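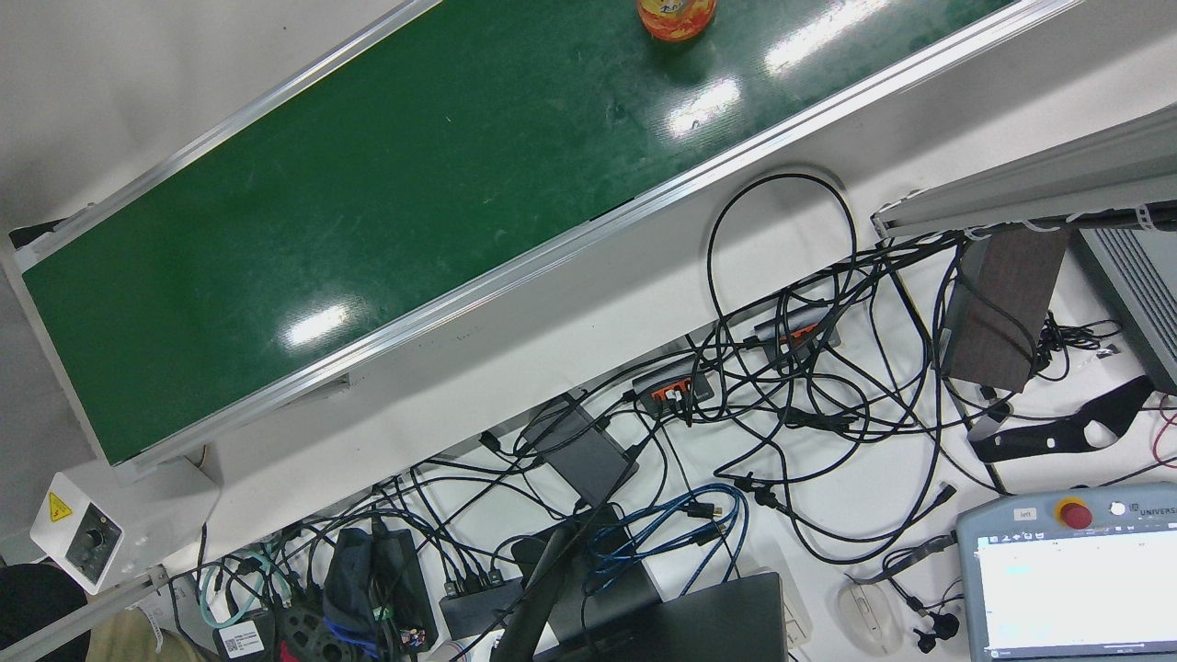

Getting the smell out of drinks bottles

I've been putting off writing this one, but after Heledd Dafis wrote in about her squash bottles I thought it was time. Warm water, a good spoonful of bicarbonate of soda, lid on, shake it about and leave it overnight – and do the cap separately in a saucer, as the thread is where the smell hides.
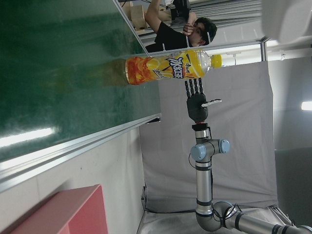
Can I use vinegar instead?
A splash of white vinegar works nicely, but rinse it twice or your tea will taste of chips.

Then stand the bottle upside down with the cap off, somewhere airy. I use an old Storura rack by the back door, and in July 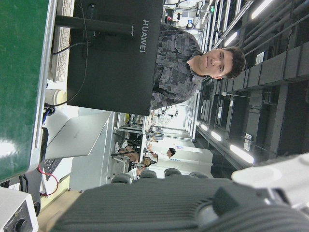 they're dry by teatime. In winter I give them until the next morning, and never put a lid on a damp one.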